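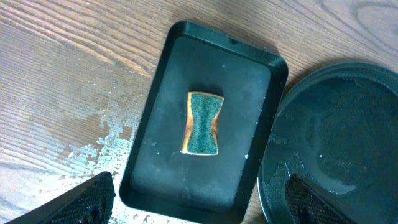

Ollov 共用厨房 使用方碰头会 纪要
时间：周三下午，厨房里站着开的，后来挪到走廊
到场：烘焙、饮料、Ollard 订餐那边、楼上办公室、物业行政，5 家都有人来。饮料来晚，前面木桌那段没听到，后面又补问了一遍，我并在一起记了
记录：行政。边听边打，顺序有点乱，有漏的在群里补

上次遗留
冰箱隔层标签：贴了，掉了一半，换防水的再贴。
垃圾分类：厨余桶盖子还是合不严，物业说配件在路上。上次也说在路上。先不追，下次会再问。
下水口滤网：换好了。烘焙说孔太细，冲面糊的时候堵，积水。饮料说原来那个孔太粗，茶渣全下去了。两边都有理，先用着，谁用完谁倒滤网，不要磕在池边上，磕变形了就卡不回去。
热水：早上头一阵水不热，已报修，没有下文。

一、木桌
这次主要就是说这个。浅色木桌，桌面上那片白的。黑托盘左手边最厉害，顺着木纹一道一道，挨着托盘那一带最密，往上往下都散成小点子。
是什么东西，意见不统一：
烘焙：不是面粉，面粉一抹就掉，这个他们湿布擦过，擦的时候看不见，干了又出来。
楼上办公室：水垢。湿的东西直接搁桌上，水干了就留印子。家里木头台面也这样。
Ollard：怀疑是清洁剂没过清水。之前有人拿去污粉擦桌子，瓶子就放在桌角，现在瓶子找不到了。
饮料：不管是什么，先别再往上放湿东西。
没吵出结果。问题是印子浮在漆面上还是已经吃进去了，不一样的处理法。浮着的能擦，吃进去的要打磨。

处理办法，按这个顺序来，别跳：
先干布掸一遍，把粉一样的东西掸掉，顺纹。
温水，拧干的布，顺纹擦，马上用干布跟一遍。等干透了再看。
还有的话，白醋兑水，找桌子角上不显眼的地方试一块，过夜，没变色再擦整片。醋不要直接倒桌上。
还不行就停，不要上钢丝球，不要上砂纸。找木工。
木工找 Šťastný，桌子当初就是他们家做的，面漆用的什么他们应该有底。行政去问，问三件事：漆是什么，能不能只补一片，补的时候桌子要停用多久。烘焙说停用尽量避开周末前，那两天订单多。
楼上问能不能干脆铺一张桌垫。烘焙反对，垫子底下捂水更糟，而且揉面的时候滑。Ollard 觉得只铺靠水池这半边可以。没定，等木工那边回话在讨论。
桌面保养油：Ovier 那款，小瓶装，68 元，行政下单。到了以后先放柜子里，桌子没处理干净之前不要上油，上了就把白印封在里面了。这条重要，单独贴一张条。
饮料问油能不能接触食品。答：看瓶身说明，没写能就当不能，揉面一律用案板。
原来用什么油没有人记得。

二、黑托盘和海绵
托盘本来是放洗好的小件控水用的。现在什么都往里放。
盘底一层灰扑扑的印子，跟湿了又半干那种差不多。洗托盘这件事一直没写进值日表，所以也谈不上谁漏了。这次写进去。
海绵平躺在托盘里。中间收腰那种形状的，好握，饮料喜欢，烘焙嫌小，刷大盆费劲。
几个问题一起说：
海绵放托盘里，水沥不出去，时间长了有味。大家同意海绵不进托盘。
那放哪？水池边的架子，竖着放，两侧收进去的地方正好能卡在架子的格条上，试一下，卡不住再说。
托盘不直接上木桌。以后固定放在台面上，那边不怕水。木桌上的位置腾出来。
楼上提：台面本来就挤，托盘再过去就没地方放盆了。Ollard 让出一块，他们的保温箱改放架子下层，取餐时再拿上来。记一下，谢谢。
托盘洗法：每天收工前倒水，洗洁精，冲，四个角多刷两下，反扣晾。早上来的人翻过来用布抹一下再放东西。
海绵分开用：擦桌子的、洗餐具的、洗水池的，三种不要混。怎么区分又讨论半天。
方案一，按颜色买。问题是买到什么颜色看运气，上一批全一个色。
方案二，剪角。洗水池的剪一个角，洗餐具的不剪，擦桌子不用海绵只用布。简单。
通过方案二。
换的频率：烘焙要求每周，楼上觉得浪费。折中，洗餐具的每周三换，换下来的剪角降级去洗水池，水池那块同时扔掉。有味、掉渣的不等到周三，直接换。
采购：海绵整包的，29 元一包，从公共开支走。买来放吊柜左边，不要拆了散放。上次拆散了放，最后和滤袋混在一起，找半天。
有人问要不要试丝瓜络。想试的自己带，试完说一声。

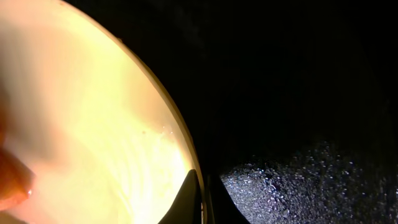

三、大盆、大碗的清洗
圆的那几个大的，和面、拌沙拉、泡水果都在用，洗的标准每家不一样，这个要统一。
反映最多的是内壁，对着强光看，一圈一圈弧形的细纹，跟着碗壁走。不对光看不出来。是一层没冲掉的东西还是水膜，现场也说不好，各说各的。烘焙那边的意思，手摸滑的就是没洗净，摸着涩才算。Ollard 说摸着涩也可能是水硬。
先按严的来：
洗完对光看一眼，转一圈。
有印子就重冲，用热水，从碗口往下冲，不要只冲碗底。
碗沿外面那一道也要刷，很多人只刷里面。
冲完不要叠，叠着拿不开，里面也闷着。倒扣控水，干了再叠。
小水珠可以不管，过会儿自己就干了，着急用的拿干净布擦。布要是擦桌子的布就不行。
油多的先用纸抹掉再下水。沙拉酱、黄油这两样尤其。不抹直接洗的结果就是海绵全是油，后面的人洗什么都是油。
干面糊先泡，别硬刮。泡的时候放水池右边，不要占着水龙头下面。泡过夜不行，当天泡当天洗。Ollard 问早班泡的晚班能不能代洗，原则上不行，除非提前在群里说好，有人应了才算。
刮刀只用软的。金属刮铲不进大碗，划了以后就藏东西，洗不掉了。
洗洁精兑水装瓶，500 毫升的挤压瓶，不要再对着碗直接挤原液了，这也是冲不干净的一个原因。兑多稀：按桶上的说明，行政兑好放池边，用空了自己别瞎兑，叫行政，或者照瓶身贴的线。线还没画。
饮料说瓶子出水口老堵。换个盖。
食品留在碗里的问题：试菜也好，备料也好，走开超过一会儿就要盖上，贴条写谁家的、几点放的。没条的晚班有权倒掉。楼上说"有权倒掉"太硬，改成：晚班拍照发群，等一会儿没人应再倒。"一会儿"多长没定。我先写到收工前。
哪家的碗：公共的和自己的混了。自己的碗底贴标，公共的不贴。反过来也讨论过，公共的少贴起来省事，但是公共的洗得勤，标留不住。就按不贴的算公共。没贴的自己的碗被别家用了，不要在群里发火。

四、台面
带闪点的那块深色台面。脏了看不出来，灰尘、盐、糖撒上去和本身的亮点混在一起，只能靠手摸。
所以不看，直接每次用完都擦。湿布一遍干布一遍。
烘焙提醒糖水干了粘，蚂蚁去年就是这么来的，从窗那边一路上来。
柠檬汁、醋不要积在上面，擦掉就行。处理木桌用的醋水也是，别在台面上兑，在水池里兑。
热锅下面垫东西。垫子挂在墙上钩子上，用完挂回去，最近老是在抽屉里找到。
台面和墙之间那条缝，胶有点发黑，物业看一下要不要重打。物业说可以看，六月一起弄，到时候厨房要空半天。时间提前通知，Ollard 有固定送餐要错开。

五、灯
顺带说的。台面一边亮一边黑，强光打在碗里，旁边什么都看不见。切东西的时候自己的手挡光。
饮料想把灯头转一下，物业说灯头是活的，可以转，不要自己踩凳子上去转，叫他们。
楼上问能不能加一条柜底灯。要走电，报价再说，大概不会便宜。先转灯头，看看效果。

六、收拾和值日
值日表重排，贴冰箱侧面，旧的撕掉。现在冰箱上有两张，内容还不一样，怪不得对不上。
收工清单改成这样（从旧的上改，划掉的不再做）：
木桌清空，干布掸，拧干的布擦，干布收
托盘倒水、洗、反扣
海绵挤干，竖到架子上，不要泡在碗里，不要压在盆底下
大碗对光看，倒扣
台面两遍
滤网倒掉冲净
抹布晾开，不要团着
地面水渍拖一下，门口那块最滑
窗留缝，下雨关
灯、抽风
做完在表上打勾。不要提前一起打勾，上周有人中午就把晚上的勾打了。
烘焙问没做怎么办。没有罚，就是群里提醒，连着几次的话碰头会上说。楼上觉得没罚没用。放着，看一个月。
早班遇到前一晚没收的：先拍，再收，收了说一声。不要收完阴阳怪气，也不要放着不收等人来。
抹布颜色：蓝的擦桌，灰的擦台面，白的擦餐具。白的现在已经不太白了，换新。旧白的剪小擦地。
抹布谁带回去洗：轮，跟值日走。饮料说他们没有洗衣机，改由他们管买洗洁精和跑腿，大家没意见。

七、借用和放东西
木桌这段时间只做干活：打包、贴标签、摆盘、写单子可以。洗、泡、沥水不可以。
打包的箱子不要拖，抬，桌面有划痕了。
椅子用完推进去，上面不要晾布。
刚洗好的东西临时没地方放，垫一条干毛巾在台面上，毛巾湿透就换，不要想着"就放木桌一下"。就是这么一下一下来的。
外来的人借厨房，用的那家负责讲规矩和收尾。收尾标准和自己用一样。

八、钱
油、海绵从公共开支出，瓶子家里有多的先拿来，没有再买。
新抹布一包，便宜的就行，行政看着买。
木工那笔另算，报价出来发群，各家回复同意不同意，不回复的行政会一个个去敲门。
票留着，夹在值日表后面的夹子上。

待办（谁办写清楚，省得下回又问）
行政：问 Šťastný；下单 Ovier 的油；买海绵抹布；兑洗洁精，画线；木桌贴条"先别上油"；新值日表
物业：厨余桶盖；热水；转灯头；看台面后面的胶
烘焙：木桌前两步先做，干布、温水，干透以后拍照发群，同一个角度拍，好对比
Ollard：保温箱挪到下层；腾台面
楼上：碗底标打印，防水的，冰箱标签一起打
饮料：瓶盖；找一下那瓶去污粉到底在哪，找到了拿走，不要放厨房
全部：自己的碗认领，没贴标之前先放吊柜右边

没说完的
桌垫铺不铺。
丝瓜络。
微波炉里面谁擦，提了一句，时间到了，Ollard 那边要出餐，人走了。
过滤壶的滤芯上次什么时候换的，都不记得，翻一下票。
刀架松。下次带螺丝刀来，不用专门讨论。

补记：散会后烘焙已经掸了一遍桌子，粉状的掉了点，顺纹的那几道还要等温水擦过再看。托盘先别放回木桌，新位子在台面靠墙那头，条还没贴，口头先传一下。
下次还是周三，同样时间，带上木工的回复。纪要有记错的直接在群里改，别私聊我，会漏。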